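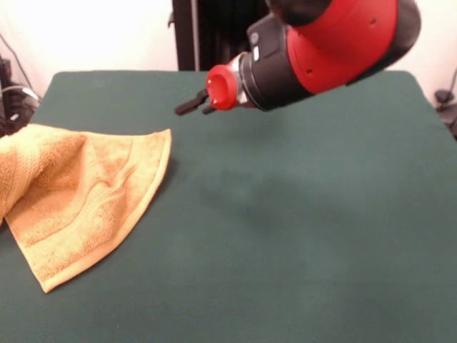 The Orange Towel and the Green Cloth

Posted 30 Oct 2026 by Christos Fragkou

Welcome to the towel page! I've been wanting to give the plain old household towel a spot of its own ever since we started the folding table at Brerkmont, and now it has one. Our linen shelf holds 57 towels in every state from nearly new to nearly see-through, and I'm fond of all of them, but orange is the color I reach for first. It cheers up a bathroom in the dark months like nothing else (my kitchen too, where it has no business being).

Orange terry on dark green. What a pair of colors! The loops in terry cloth catch the light and the green just lets them get on with it. I'd happily paint a room this way.

The hem. Look for the flat band along the right edge of the flap, smooth next to all that looped texture. I love a good flat hem – it gives your fingers something to find when you're hunting for an edge, and I always start there.

The ridges. A raised fold in the middle sends waves across the cloth. At home I smooth these out with the side of my hand, working from the middle toward the hem, and then I give the whole thing one good shake if it still won't lie down.

The thick end. It's rolled and piled higher over at the upper left, with the rest spreading down to a rough triangle. Terry loves to bunch! My trick is to open the thick part first and leave the thin part alone until later. Thirds the long way, then in half, and it fits the Karaki shelf with a finger of room to spare.

Blue bath sheets get their own page in March, and I still owe you the one on dishcloths. If you have a fold you swear by, send it in – I'll try every one of them.

Last updated: 30 Oct

Contact Christos Fragkou | © Brerkmont Folding Table | Back to top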